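Basket weaving is back at Andard Hall

After a long gap, our beginners' basket evenings return in June, and we could not be happier! The Kuusisto room has been painted, the soaking tubs are scrubbed, and the willow has arrived in bundles taller than most of us. There are 11 places, and we start at 7 p.m. sharp so everyone gets a full session with their hands on the material.

If you have never woven anything, please come anyway. You'll learn to lay out a base, set your stakes and keep the sides even, then finish off with a rolled border – the part everybody dreads and then wants to do again.

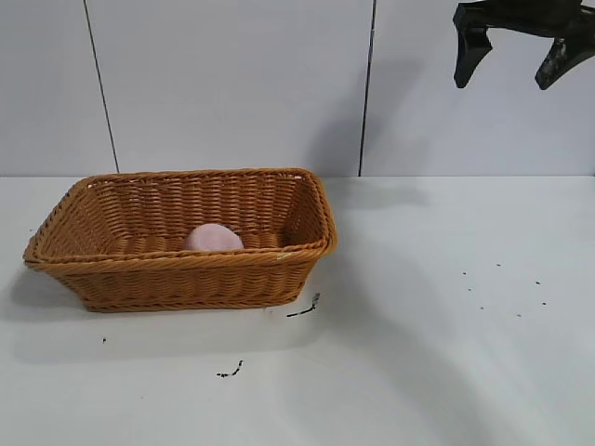

The craft goes back a long way in this valley. The oldest mention we have found is in a parish account book from 1715, where a weaver was paid for eel traps and "one great hamper." The Zesero willow beds supplied the local trade until 1981, and over the winter we got permission to cut there again. The rods are slim, bendy and smell wonderful.

Bring an apron, a small towel and something to drink. Tools are provided, and you take home whatever you make, wobbles and all.

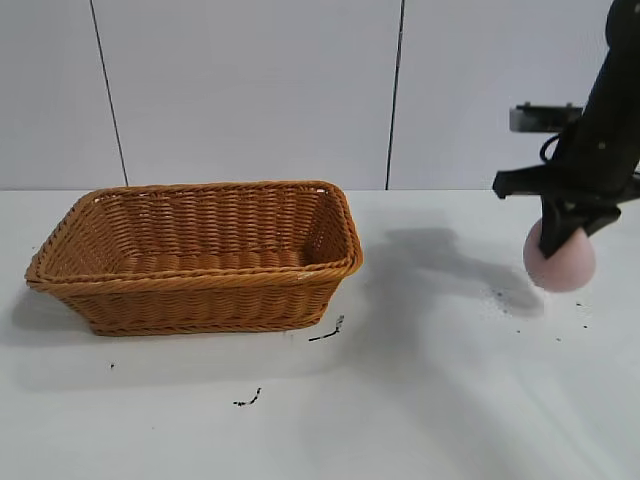 Parking and buses

The Odix lot behind the hall is free after 6 p.m. The number 11 bus stops right outside, and the last one back leaves at 10:20.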